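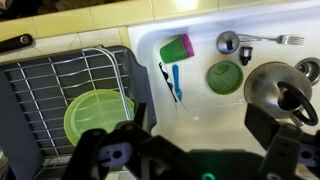 A reader of the first version wrote in to say that she couldn't see why the rack came before the sink in these notes when any sane person would start with the sink, and could I please swap them round. I thought about it for a whole evening and I'm leaving it! The rack decides everything. If it's full you can't wash, and if it's badly loaded you'll be fishing a bowl out of the basin before you've got to the forks.

Callach Washing-Up Log
README and data card
Last revised 1 July 2020

What's in the folder

loads.csv - the main table, one line per load of washing-up
items.csv - one line per kind of thing (plate, bowl, pan and so on)
rack-notes.txt - my scribbles about where things went in the rack
words.txt - what I mean by the words I use
README - you're reading it

Why I made it

I like washing up. I know, I know. I've lived with dishwashers and I've lived without them, and the Callach kitchen is a without, so I started writing down what went through the sink and how it dried. It began on the back of an envelope, moved to a notebook, and then (because the notebook got soggy) into a spreadsheet. The log has 100 loads in it now and I decided that was a good place to stop and tidy up. If you want to know how an ordinary household's crockery behaves on a draining rack, I may well be the only person with a table of it, so do help yourself.

It grew out of an argument about plates, if you want the truth. I said plastic plates take longer to dry than china ones. I was told that was rubbish. So I started writing it down, and the argument is now more or less settled in my favour, though I'll come to the exceptions.

The rack

It's the chrome wire sort, standing over a dark grey plastic tray with ribs in it. The tray matters more than you'd think. The ribs hold things up a bit so they aren't sitting in their own drips, and the rim stops the water wandering off along the counter. I give the tray a scrub once a week with an old toothbrush, getting right down between the ribs, and any load done straight after a scrub has a "y" in the scrubbed column. I don't think it makes a difference to the drying. It does make a difference to how I feel about the kitchen.

Plates go in upright where they'll go, bigger ones at the back. The lime green plastic plate is the awkward customer. It's light, so it slides, and if you lay it flat it keeps a puddle in the middle all afternoon. In items.csv it's down as plate_plastic along with the others like it, but I wish I'd given it a line of its own, it turns up in the comments so often.

Pans I try not to put in the rack at all. They're heavy, they lean on things, and the handles stick out and catch your sleeve. I dry those with a cloth straight away and they get "cloth" in the method column. Loads that were nothing but pans I've kept in, but you may want to leave them out if you're looking at air drying.

The columns in loads.csv

load: just a number, in the order I did them.

meal: breakfast, lunch, tea, baking, or other. "Other" is mostly me having cleared out a cupboard and found everything dusty.

water: hot, warm or cool, judged by hand. I haven't got a thermometer for the sink and I'm not buying one.

method: rack or cloth, or "both" if I lost patience halfway.

minutes: how long until everything in the rack was dry to the touch. I only went to check when I happened to be passing, so please don't treat this as gospel. Anything I forgot until bedtime is marked "late" instead of getting a figure, and there are 33 of those. I did say it was a household log!

window: open or shut. I wish I'd thought of this one sooner. It's blank for the first 40 loads, as I only started noting it in February, when I opened the window to let out some burnt toast and everything in the rack dried beautifully.

scrubbed: y or n, see above.

remarks: free text, some of it cross.

The columns in items.csv

kind: what it is.

stuff: what it's made of. Plastic, china, glass, steel, wood, or "mixed" for things like a knife with a different handle.

way_up: upright, upside down, or flat.

pools: y if it tends to hold water somewhere when it's put that way up. Mugs with a hollow in the base are the worst for this, they'll hold a spoonful of water upside down as if they're proud of it.

What I've learned so far

Plastic is slow. China and glass hold some of the warmth from the water and that seems to help them along, whereas a plastic plate goes cold the minute it leaves the basin and just sits there beaded all over. The exception is very hot water and an open window, when I can't tell them apart.

Bowls want to be upside down, tilted if you can manage it. A steel bowl set dead flat on its rim traps damp air underneath, and you pick it up an hour later and the inside is still wet. Prop one edge on a wire and it sorts itself out.

Don't stack. I do stack, everybody stacks, but any load with "stacked" in the remarks took ages.

Cutlery wants a pot of its own, handles down for forks and spoons, handles up for sharp knives. My Ackroyd drainer pot has holes in the bottom and I wouldn't be without it. The Nirnura one I had before it didn't, and I'll leave you to imagine what was living in there.

The sink and what's near it

The sink is white, so it shows every tea stain, and I've gone back and forth on whether that's a good thing. I've come down on the side of yes, just about, because at least you know. Bicarb and a damp cloth for the stains, left on while you have a cuppa, then rinse. I never use anything scratchy on it.

I keep very little out by the sink. The orange pump bottle with the white top lives on the counter, and the container with the green lid sits further back by the wall. I used to have far more stuff along there and it all had to be lifted every time I wiped down, so I didn't wipe down. Less stuff, cleaner counter! The pale surface forgives a lot more than the sink does, mind you, and so do the tiles, although the grout between them wants going over now and then.
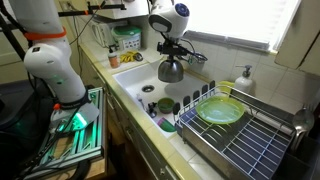 Should you wash the greasy bowls first, to get them over with? Leave them until last, after the glasses, the cutlery and the plates, so the grease doesn't get into the water for everything else.

That's the order I stuck to for the whole log, by the way, apart from the baking loads, where everything is greasy and you may as well just dive in. If the water went grey and I ran a fresh bowlful halfway through, it says "changed" in the remarks. I didn't start a new line for it. I can see now that I should have, and anyone wanting to redo it properly has my blessing.

Words I use

Load: one go at the sink, from running the water to pulling the plug. Could be a single teaspoon. (Load 2 is in fact one cereal bowl and a grudge.)

Dry: dry to the touch, on both sides and round the rim. Not "dry enough", which is a different thing and has caused words in this house.

Tea: the evening meal. I've been asked about this by people who thought I was drinking a roast.

Beaded: covered in little drops that won't run off.

Where it falls down

It's one kitchen with one rack, and I'm fussy. My tap water is soft, so there's hardly anything in the remarks about white marks on glasses, and if you live somewhere with hard water you'd find that a very odd gap. I changed washing-up liquid partway through as well, from the Bravora to whatever was on offer, and forgot to write down when. Sorry. I didn't notice any difference in the drying but I wasn't looking for one.

Summer is thin. I do more salads and fewer saucepans when it's warm, and half the time we eat outside and things come back in dribs and drabs and get washed in one enormous heap. Those loads are marked "heap". Treat them with suspicion.

There's nothing in it about tea towels either, which a couple of people have complained about. I boil mine, hang them up, and have no opinions beyond that.

Using it

Copy it, change it, print it out and stick it on your fridge, I don't mind at all. If you publish something from it, please say it came from the Callach log and keep this README with the tables, as the columns make no sense on their own.

If you spot a mistake, tell me the load number and what looks wrong. I've still got the notebook, wrinkly as it is, and I can usually make out what I wrote.

Still to do

Fill in the missing window column where I can work it out from the diary.
Give the green plate its own line.
Decide whether a colander counts as a bowl.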